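Home | Topics | Ask | Members | Log in

Hand does not open after the grip, fault 57

Posted Aug 8, 2025 by Huiling Fu

Hello all. I have a problem with the right hand of our robot and I hope somebody had it before. The task is simple: pick the apple, move it over the basket, open. Picking is fine. But in many runs the arm stops before it reaches the basket, the fingers stay closed, and the Koskela controller shows fault 57. After that the hand ignores the open command until I power off everything. With an empty hand I can open and close all day and there is no fault.

Firmware is 2481. I already changed the hand cable and the result is the same. Is it the motor, or is it my settings?

Junhao Zheng
Update the firmware. Old ones have many bugs.

Rongrong Zhong
I had the same fault in December, also only with an object in the hand. In my case the grip force was set too high. The fingers keep pushing on a hard object, the current stays at the limit, and after 12 seconds the drive protects itself and locks. Please look at the hold current in the log — if it is a flat line at the maximum, you have the same thing. I lowered the force by two steps and set a separate, smaller value for holding.

One safety matter. Do not pull the object out with your fingers while the drive has power. Mine opened suddenly when the fault cleared, and then closed again on my glove. Press the stop first, wait for the light to go off, then free it.
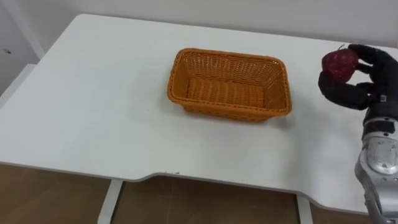 Right hand holding the apple, basket still empty.

Hongjun Tang
Agree with Rongrong about the force. Also check the temperature of the wrist. Ours has a Premard hand and it gave a similar fault only when it was warm, so maybe yours is different.

Related items
Arm drifts down after emergency stop
Fault 2 at startup, no movement
How to log hold current on Koskela controllers
Finger joint makes clicking noise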